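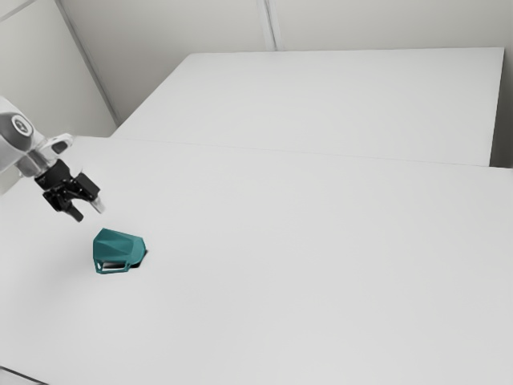 *Simulator view: gripper open over the tipped mug*

Hello all,

Thank you for the kind replies, and apologies for going quiet through most of April. The shed roof had to come first, and then my sister came to stay, and you know how it goes.

Kendra Robichaud wrote:

> Lovely to see the Clutetti arm getting some use! Are you testing on the real one yet, or still in the simulator? And how are you dealing with things that have fallen over? Mine was fine with upright cups and hopeless with anything on its side.

Still in the simulator, Kendra, and I expect to be there a while yet. I'd like to be sure of the approach before I let anything heavy swing about next to the good window. The picture at the top is the case you describe — teal mug on its side, handle towards us, fingers stopped a little short of it. I've been pausing the run at that height so I can look at the angle before going any further.

My first plan was to go for the handle, which I gave up on after a long evening and too much tea. The opening is long and narrow with the mug lying like that, and I couldn't find a wrist angle I was happy with. Now I'm aiming across the body, nearer the narrow end. The mug model is a rather crude one, all flat faces, and I do wonder whether the fingers will behave differently on a properly round one. Has anyone tried both?

I've set up 300 starting positions and the script (still called Prilov, I'm afraid, I never did think of a better name) goes through them overnight. The old laptop manages it if I leave the lid open and keep the cat off. I'll put the results in the shared folder, good or bad.

One other question while I'm here — does anybody have a spare table clamp they'd part with? The bench at the workshop is 5 cm thick and mine won't open that far. Happy to pay postage, or swap for a bag of assorted bearings.

Warm wishes to everyone, and do write back if you've wrestled with a mug yourself,

Maureen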